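Second month with the machines at Dirkport

I have run housekeeping at the Dirkport for long enough to remember when the only machine on the floor was a vacuum. Since August we have had robots in some of the bathrooms, and people keep asking me how it's going, so I'm writing it down once.

We started with 8 rooms on the second floor. The job given to the robot is narrow: put the counter in order. Soap, tissue box, toothpaste, toothbrush, each back to its spot. It doesn't do toilets, showers or beds. My staff noticed that on the first morning and had a few things to say about it.

What changed is the walking. Before, one person did a room from door to door. Now she does the bed and the shower, moves on, and returns to check the counter after the robot is through. That return trip was on no schedule, and for three weeks it came out of people's lunch. I moved the second floor down one room per shift. The company in Brevdale that runs our building wasn't happy, but they signed it.

The log for September shows 3,806 items handled and 3,744 left where they belonged. The rest were fixed by hand. Small items give it the most trouble, and guests own a lot of small items.

Hours are the other thing. No one has been let go. Two people who left over the summer were not replaced, and I won't pretend that has nothing to do with it. I told the crew so in a meeting that ran 20 minutes over.

The toothbrush is the part of the routine everyone wants to hear about. It has to be picked up and held upright before it goes anywhere, and the sink is right there next to it.
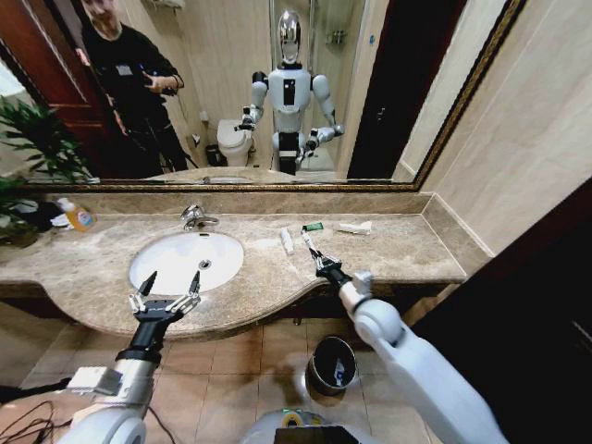
Chandrasekhar Venkataraman wrote to me after my last post that his crew at Metgate went through the same thing, and that the checking never got shorter, it only got a job title. He thinks I should ask for the title now — and the pay grade that goes with it — before the next 8 rooms are added.

I have asked. Brevdale wants to see the October numbers first. In the meantime the return trip is on the printed schedule, with its own line and its own minutes, and lunch is back to being lunch.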